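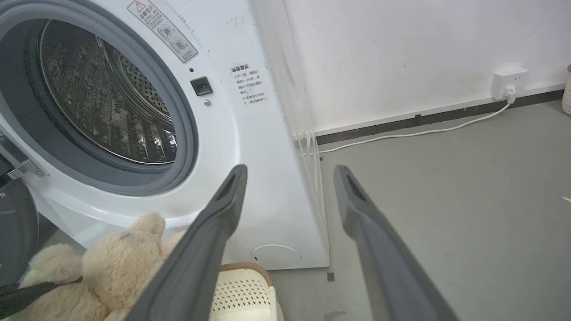 Slide 2. Tuning the hall before tuning the quartet

Start with the room. The Skalance hall seats 400, all on one level, with a flat plaster ceiling. Reverberation is even in the middle register and long in the bass. The cello part therefore sounds heavier to the audience than it does on stage.

Say what the talk covers: seating, bow stroke, tempo. Repertoire choice is left for questions.

Slide 3. Seating

Standard order first, cello on the outside. Then the Allau order, viola outside, cello facing straight out. Play both clips, opening of the Šťastný quartet, same tempo. Let the second one run to the double bar before talking.

Point out the viola entry in measure 41. In the standard order it disappears under the second violin. In the Allau order it is clear, but the pizzicato two measures later loses its front edge. There is a cost either way.

Slide 4. Bow stroke

The Stisetar players shortened every off-string stroke in the finale. Raed Daher marked the parts in July and revised them after one rehearsal with a listener in the back row. Show his first violin page. The brackets are his, the fingerings are older.

Mention that shorter strokes were tried in the slow movement and dropped — the line broke up.

Slide 5. Tempo

Finale is marked faster than the room allows. They settled a little under the marking and kept the accelerando for the coda. Do not give a metronome number unless asked; it depends on how full the hall is.

Slide 6. Limits

One hall, one ensemble, one listener. Winter coats in the audience change the upper register. No measurements were made with the stage curtain closed.

If time is short, skip to the coda clip and take questions from there.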